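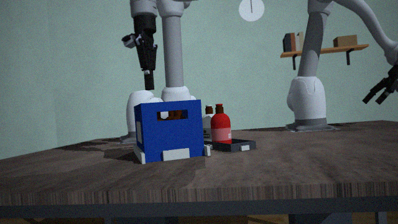
Does the Vorkeck sealer wax work on an old timber table that lives outside?
It does, as long as you sand back to clean wood first and give it two thin coats with a night in between.

So, my review. I bought the 200 mL tin in January after a whole summer of watching water rings bloom on our verandah table (a clearing sale find from out past Urnotside, no idea what timber, heavy as sin). I'd used Cullinane decking oil before and it was fine for a season, then went sticky and grabbed every bit of dust going.

The Vorkeck goes on like soft butter. Lovely stuff! It smells a bit like orange peel and shoe polish, and I got it on my good shorts, so wear your daggy ones. I went over the top with 100 grit by hand, which took an entire arvo and most of my patience. Sarla Nigam from over the road lent me her sander for the legs and I could have kissed her.

Colour-wise it went a shade darker than the tin suggests. I like it, my husband reckons it looks like gravy. Water beads up nicely now and a coffee mug left overnight didn't mark it.

Gripes: the lid is a shocker, you'll need a screwdriver every single time, and one tin only just did the top plus about half the legs. Terbridge Hardware had to order me a second one in. If your table's bigger than a six-seater, get two from the start.

Four stars from me. I'll do another coat before Christmas and see how it's held up.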